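Section 4. Setting Out the Mixed Hand-Skills Desk

This section covers the desk used for the combined activity: switches and small parts on the left, block building on the right. If you only need the block activity, go to Section 5. The sorting trays are in Section 6.

Left and right in this section are always given as seen from the front edge of the desk. The back edge is where the session leader stands.

4.1 What you need

Standing desk, white top, with T-shaped legs
Carpet tile, beige
Large studded baseplate, lime green
Marwood block set, 275 pieces, mixed colors
Two push-button control boxes, gray
Switch box with red-and-green push switch
Light switch plate
Shallow plastic tray
Small parts: gear, pipe fitting, cylinder
Plain white paper

The control boxes and switches are for handling only. They come without wiring and must stay that way.

CAUTION: Never connect any switch, button box or switch plate from this kit to a power supply. The parts have not been tested for electrical use after repeated handling.

4.2 Placing the desk

1. Choose a level spot on a hard floor. Carpeted floors make the desk rock when someone leans on it.

2. Leave at least 800 mm clear in front of the desk and the same behind it.

3. Press down on each corner of the top in turn. If the desk rocks, turn the leveling foot nearest that corner until it stops.

4. Check the height with the person who will be using the desk. Forearms should be level or slope slightly down when the hands are on the top. Change the height before you lay anything out - parts slide when the top moves.

5. Route any cables in the room away from the places where people will stand.

CAUTION: Do not load the top with more than 40 kg. This includes anyone leaning on it.

4.3 The block area

6. Lay the carpet tile on the right half of the desk, pile side up. Smooth down the corners. If a corner curls, put the tile under something flat overnight.

7. Place the baseplate on the front portion of the tile with the studs up. Leave a strip of bare carpet behind it.

8. Put the loose blocks on that bare strip. Spread them out enough that single blocks can be picked up without digging through a heap. You do not need the whole set. A couple of handfuls is plenty for a first session, and the rest can stay in the box.

9. Build a starter tower near the left edge of the baseplate. Begin with a dark green block at the bottom, then use mixed colors as you go up. Press each block down firmly.

Note: The tower does not need to match a plan. If you are using the copy cards (order number 3887), build the tower from the card instead and keep the card out of sight until the activity starts.

Note: Wedge blocks do not grip as well as the straight ones. They can be used leaning or lying loose, and beginners often find them easier to handle that way.

4.4 The switch and parts area

10. Put the shallow tray on the left portion of the desk. Place the gear in it.

11. Stand the switch box in front of the tray, with its push switch on top. Lay the pipe fitting next to it.

12. Stand the two push-button boxes side by side, to the right of the tray and switch box. Turn them so the button faces point toward the front. The box with the large red mushroom button goes on the right.

13. Spread the paper near the front edge and lay the light switch plate on it. The cylinder goes near the plate. Paper may hang over the edge of the desk, but replace it if it tears or gets in the way of someone's hands.

14. Press every button once. A button that sticks or comes up slowly should be taken out of use. Put the whole box aside and mark it.

Exact spacing is up to you. For a person with limited reach, bring the button boxes forward and leave out the tray.

4.5 Running the activity

15. Stand at the back edge of the desk. Point to a part and name it, or name it only, depending on the level you are working at.

16. Let the person press, turn or lift the part. Give them time before you repeat the instruction.

17. Change from the left side of the desk to the right side at least once during the session. Most people tire of the buttons first.

18. Stop after 40 minutes at the latest, even if things are going well. Two short sessions are better than one long one.

Small blocks will wander off the carpet tile during use. They can be left on the desk top until the end as long as they are well away from the edge. Pick up anything that lands on the floor right away.

CAUTION: The kit contains small parts. Do not leave it out where young children can reach it.

4.6 Clearing away

19. Take the tower apart by hand. Do not pry blocks off with a tool - this marks the studs, and marked blocks lose their grip.

20. Lift the baseplate straight up and return the blocks to their box.

21. Wipe the button boxes and the plate with a damp cloth. No spray cleaners. Liquid gets in around the buttons and makes them stick.

22. Shake the carpet tile outdoors or vacuum it. Store it flat.

Replacement baseplates and switches can be ordered from Ramovness. Give the color when ordering a baseplate, as the green ones come in two shades.

Desk laid out for the mixed activity
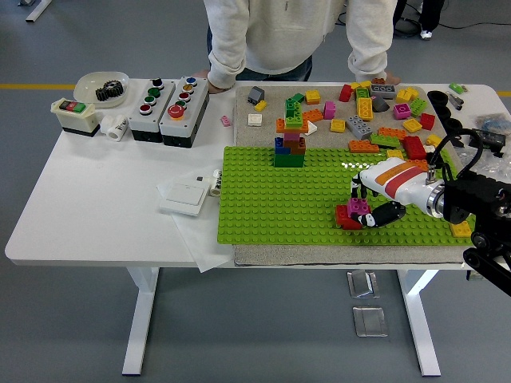 Nayara Falcão writes that she swaps steps 9 and 14 and checks the buttons before any blocks come out, since a sticking box means shifting everything on the left anyway. She would also like the order number for the carpet tile added to the parts list.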